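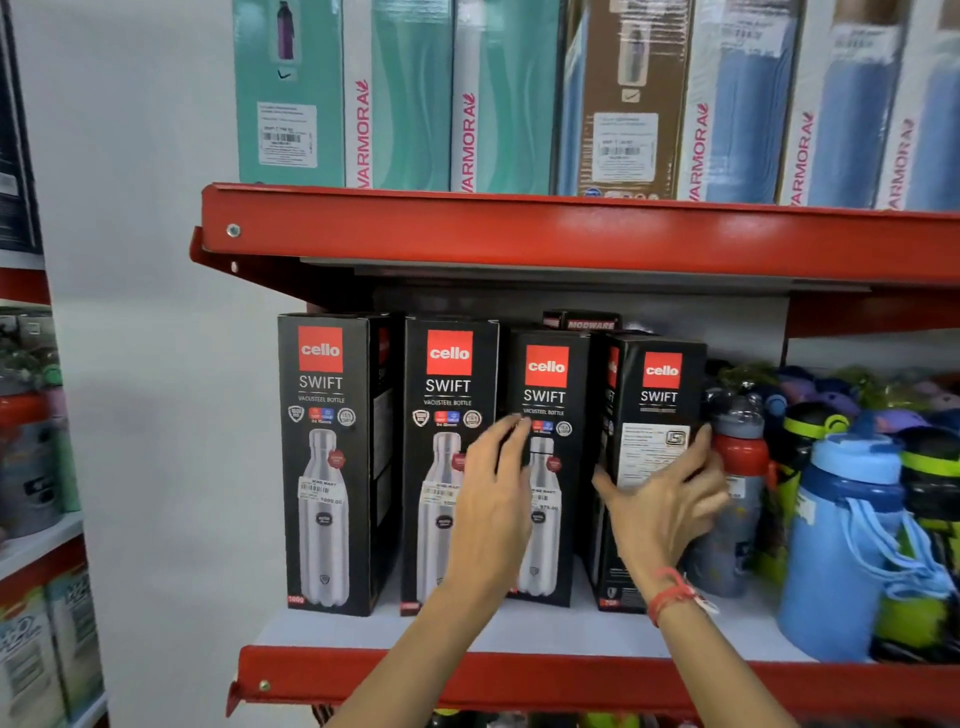

Gusard, the arm I've been building on the back bench at Clikilside since spring, is supposed to do one thing: take a box that's sitting wrong on a shelf and make it sit right. Stores call this facing. I had it filed as an easy job, the kind of thing you do with half your brain while thinking about lunch. Then I started paying attention to hands doing it. One palm rests on the front of a black Cello SWIFT box, fingers spread right across the printed bottle, while the other hand has the next box by its front edge, fingers curled around the lower half. That last box has its side facing out, small print and all, so a shopper gets the label where the picture should be. Two hands, two different jobs, and the boxes are close neighbors. Gusard has one hand. I gave it one hand on purpose, to save money, and I've been paying for it in evenings.

The gripper is on its fourth version. Version one was two flat printed fingers that closed like a toaster door. Version two had rubber on the fingers and picked up everything, including the shelf liner. Version three we don't discuss. The current one has a fixed thumb and a single driven finger with a bend in it, and it can hold a tall carton by one corner well enough to swing it. It will also swing whatever is next to the carton. What I need is something to lean on the neighbor while the finger works, and for now that's a spring-loaded paddle on the side of the wrist, made from a spatula.

The wrist motor came from Carnent and is rated to hold 700 grams at full reach. I believe the rating. What I hadn't considered was that my gripper, with its bracket, its cable, its screws and its spatula, had eaten most of that before touching a box. So the practice boxes are all empty. I stuck a few coins in the bottom of one to make it more realistic and the arm bowed politely and stayed there.

Then there's the shelf itself. My practice shelf is a plank screwed to the wall, open all around, lit by a strip light directly overhead. A proper shelf has another shelf on top of it, and the back of the compartment sits in shadow. My camera sits above the wrist, so in a tight compartment it would either look into the dark or hit the beam. I nailed a second plank above the first and Gusard found it with its elbow inside a minute. The elbow cover is now mostly tape.

I've left loose bottles out of this completely. Boxes have corners, and corners are a gift. A crowd of plastic bottles with flip caps and a strap dangling down the front of one is a different hobby, and I'd like to finish this one first.

Software, for those who keep asking when I'll post it: the part that decides whether a box is turned works fine on the bench. It looks for the big printed face, and if it can't find that it tries to guess which side it's looking at. Price stickers confuse it. I printed some fake ones and put them on crooked, in various spots, and it decided that one very nice front was a back and turned it around with total confidence. The file that does all this is 2,019 lines long, a good part of which is me commenting things out instead of deleting them.

Parts still on the bench for December: a shorter elbow link, a thinner paddle, and a camera mount that moves the lens down beside the thumb. I also need to put a Fan sticker back over the hole where the emergency stop used to be, and move the emergency stop to the side I stand on. The new link is printing now and has four hours left, if the spool lasts.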